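Play Kitchen Corner, Part 4: The Small Dishes
Filed under: Play Ideas, Toy Kitchens, Photo Gallery
3 min read

In February I decided to sort our toy kitchen, because the drawer did not close any more. We have collected these pieces during many years, from markets, from cousins, and a few from the Jitance shop before it moved to the other suburb. Marisol Correa kindly lent me the list she uses for her own playroom, and I followed it quite faithfully. Her rule is that cooking things stay with cooking things, and the food is allowed to travel.

I have learnt that colour is very important for the children. My daughter does not ask for "the cup", she asks for the blue one, and she will wait until she gets it. So in this gallery I write the colours also, for the parents who want to match a missing piece with their own set. 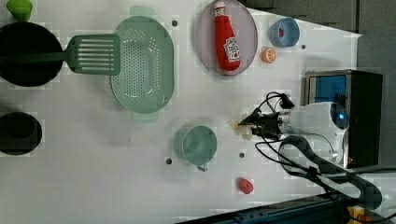 Pans, a plate and a bit of food on the white table. The ketchup has its own lavender-pink plate, and the pale-green colander is my favourite.

The colander is the piece which the children use for everything. It has been a hat, a boat and a bed for the bear. If you buy only one thing for a toy kitchen, I would say buy a colander with two handles. The sage-green slotted spatula is also much loved, and it is long enough for two small hands together.

The black pan and the black pot I keep in the lower basket. They look more serious than the coloured dishes, and my son likes them for this reason. He makes "soup for 16 people" and everybody must taste it.

For the mugs I had some doubts. The teal one we use with real water in the garden, so it goes back on the shelf only when it is dry. The orange citrus half lives in the food box, together with the other fruit.

For washing, I use warm water with a little dish soap, and I leave everything on a towel for 60 minutes. The Plovov basket I mentioned in Part 3 is still holding well, although one handle is now tied with string.

Next part: the tea set and the wooden bread.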